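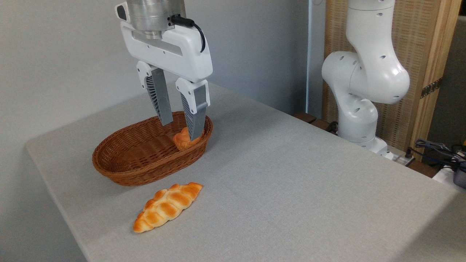 Can you make a soft flatbread at home without a tandoor or any special pan?
A heavy frying pan and a long rest for the dough will get you there. Mine came out best after the dough had sat overnight in the fridge.

Flatbreads in Four Kitchens
Food and Home project report, Anel Joubert
Tutor: Heidrun Reisinger

I picked this because of my gran. She came to stay with us in February, the year before last, and made flatbreads nearly every evening, and I never wrote a single thing down! When she'd gone home I tried to make them from memory and got something like a roof tile. So when Ms Reisinger said we could choose any everyday food for the project I didn't have to think very long.

What I wanted to find out was whether the resting time really matters or whether it's just one of those things grans say. I also wanted to see how other families do it, so I roped in three people from my year: Tumelo Nkosi, Afroza Selvanayagam and Dineo Modise. We all cooked at home with our own pans, and that did cause some trouble (more on that further down).

The dough

Everybody used the same mix so it would be fair. 400 g plain flour, a teaspoon of salt, 2 tablespoons of oil and 218 ml of warm water. I know 218 is a silly number. I started at 200 and kept adding splashes until it stopped cracking, then weighed the jug and that's what had gone. We kept it at 218 so that we all had the same dough, even though Afroza's mum laughed at us for measuring water at all. She does it by feel and hers are better than any of ours, so fair enough.

You knead it for ten minutes, cut it into balls, oil them well and cover them. Then comes the waiting. We each did one batch after half an hour, one after three hours and one the next day.

What happened

The half hour batch was a pain to roll. It kept springing back like elastic and mine ended up small and thick, with a raw bit in the middle. Tumelo said his were fine, but he also said he'd eaten them with so much chicken curry that he couldn't really tell. I've put him down as "fine".

Three hours was a lot better. I could stretch the dough with my hands and only used the rolling pin to finish off. Dineo tried the flipping thing you see at market stalls and lost one behind the cooker.

The overnight ones were lovely. They went so thin I could nearly read my recipe card through them, and they puffed up in the pan and stayed soft until lunch the next day. My little brother had his with sugar and condensed milk, rolled up like a pancake. All four of us put the overnight batch first.

Problems

The pans! Mine is an old cast iron one and it holds its heat, whereas Dineo has a thin non-stick one and had to keep turning the hob up and down. Her breads were paler and a bit chewy every time, whatever the resting time was. If I did this again I'd get everybody into one kitchen with one pan.

Fridges are different too. Afroza left hers out on the worktop overnight because there was no room on the shelf, and it went so slack that she had to scrape it up. It still tasted good, though.

I also forgot to write down the room temperature, and Ms Reisinger had told me twice.

What I'd tell somebody trying it

Oil the dough balls more than feels sensible. Get the pan properly hot before the first one goes in, and expect that first one to be a bit rubbish anyway. Keep the cooked ones wrapped in a clean tea towel, stacked up, so the steam softens them.

I rang my gran with the results and she said she rests hers for "a while". I asked how long a while was and she said until it's ready. I'm going up to stay with her at half term and I'm taking the kitchen scales.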